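# About Plalteda

We repair and renew office computers. Companies, schools and town offices send us the machines they no longer want under their desks, and we open them, test them, change what must be changed and send them out again with a guarantee. The workshop stands in Morkier, in a long building beside the old railway yard, and 42 people work in it today.

My name is Eleri Llewellyn and I am responsible for the people side of the company. I was asked to write this page again, because the old one was only about our founding and our certificates, and visitors kept asking us about the robots. English is my third language, so I ask the reader for a little patience.

## How we began

Plalteda was started by two technicians who rented one room above a bakery and bought used computers from a bank that was closing its branches. In the first winter they carried everything up the stairs by hand. The second room was for storage, the third was for storage also, and then the bakery needed its attic back and we moved to Morkier.

For a long time our method did not change much. A person took a computer from the trolley, opened it, took out the disk, carried the disk to the erasing station, cleaned the case, put in an erased or a new disk, closed the case and wrote everything on a card. A good technician could do this very well, and many of ours did it for years. But it is heavy on the hands. In one busy June we received 484 towers from a single customer, and after that month several colleagues could not close a fist in the morning without pain. We are not proud of that June. It is the real beginning of our automation.

## What we automated, and what we did not

We call our automation program Kistura. It began with the disks. Every desktop computer that comes to us has its drive removed or exchanged, and this is the movement which people repeated the most. It is also a movement which must be done gently, with a latch to be found and opened and cables which do not lie in the same place in any two computers.

The cables are the reason we went slowly. A new factory builds the same product from the same parts, and the robot there can expect what it will find. We receive computers that somebody else has used, sometimes repaired, sometimes filled with dust. So our cells work with robot arms and with people who know the machines, and the people decide which computers go to the cell and which stay on the hand bench. Old and unusual models stay on the hand bench. Laptops too, for the present.

We did not automate the final check. A person still looks into every computer before it is closed, starts it, listens to it and signs the card. Customers ask for this signature, and our technicians want to keep it.

## What it changed for the people here

I would like to be careful in this part, for I have read many company pages where everybody is happy from the first day. With us it was more mixed.

When the first arm was delivered, thirteen colleagues were working at disassembly. They were afraid for their positions and they told us so, in a meeting that lasted until nine in the evening. The management gave a written promise that no one of the thirteen would be dismissed on account of Kistura, and that the wage would not go down when the task changed. The promise is still hanging beside the time clock. Two of these colleagues have since left us, one to retire and one to move closer to her parents. The others are here.

Their work is different now. Some prepare the cells: they set the cases in position, check the fixtures and make new holders when a new type of computer arrives. Some went to diagnosis, where we had always too few hands. One became a trainer for the whole hall. There was also one colleague who tried cell work for half a year and did not like it. He said that he missed to have the screwdriver in his hand, and he went back to the hand bench, where he is very much needed for the old models. We count this also as a good result.

Some things became worse before they became better. The first months were noisy with alarms. A cell would stop, and the person beside it did not know if he was allowed to reach in or must wait for the engineer, so he waited, and the trolleys stood in a row to the door. We had bought the equipment first and thought of the training second. Today each person who works near an arm does the training before the first shift there, in paid time, and each one has the right to stop the cell without asking anybody and without explaining it afterwards to a supervisor.

The breaks were a question too. On the hand bench people took a break when a trolley was finished. The arms have no trolley to finish in that sense, and we noticed that people stayed at the cell too long. So we now change places every two hours, and the cell pauses for lunch like the rest of the hall.

About the numbers on the screens: the cells record how they are working, and we use these records for improving the cells. They are not used for judging a person. This is written in our agreement with the employees, and anyone who works here can ask to read it in the office.

## A drive cell in Morkier
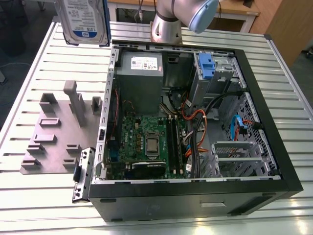
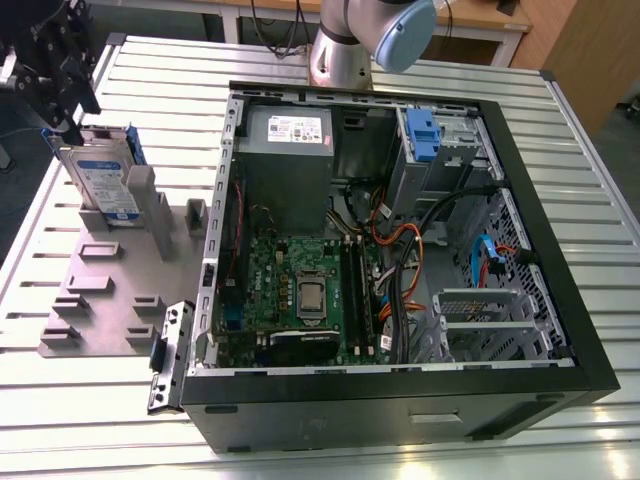

Open towers on their side in the drive cell, with the gray fixture plate to the left of the case.
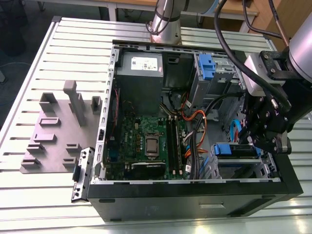
The holders on our plates come from our own people. Vik is the name of our small fixture room, after the village where its first printer was bought second-hand, and any colleague may come there with a drawing, or with only a complaint. A complaint is often enough to begin with. If a drive is difficult to put down or a bracket has no good place to rest, the person at the cell is the first who feels it, and we prefer to hear it the same day.

When a holder is changed, the name of the colleague who proposed it goes into the fixture book. The idea is also paid, a modest amount, the same for everybody from apprentice to engineer. We had a discussion if larger ideas should be paid more, and we found that people then began to keep their ideas secret, so we returned to the equal sum.

## Working with us

We take apprentices each year, and they begin on the hand bench. They learn first to open a computer with their own fingers and to know where a cable likes to get caught. Only afterwards do they come to the cells. Some of them find this old-fashioned, especially those who applied because of the robots. Our trainers insist on it, and I have stopped arguing with them, as the apprentices who know the inside of a case are calmer when a cell stops.

You do not need a technical diploma to apply. We have colleagues who came from kitchens, from sewing, from driving a bus. Patience and clean handwriting help more than many people think, for the cards are still on paper. The work language in the hall is mixed, and the safety instructions are posted in every language spoken there. If yours is missing, please tell us and we will have it translated before you start.

## Visits

School classes and customers can visit the hall in the morning, between nine and eleven, in groups that are not too large. Please write to the office some weeks before. Closed shoes are necessary, and long hair must be tied. Visitors may speak with everyone on the floor, also without a manager standing beside, and the colleagues are free to answer what they think.

Customers who want to send us computers should contact the intake desk first. Please leave the disks inside, we remove and erase them here, and the erasing report comes to you together with the invoice.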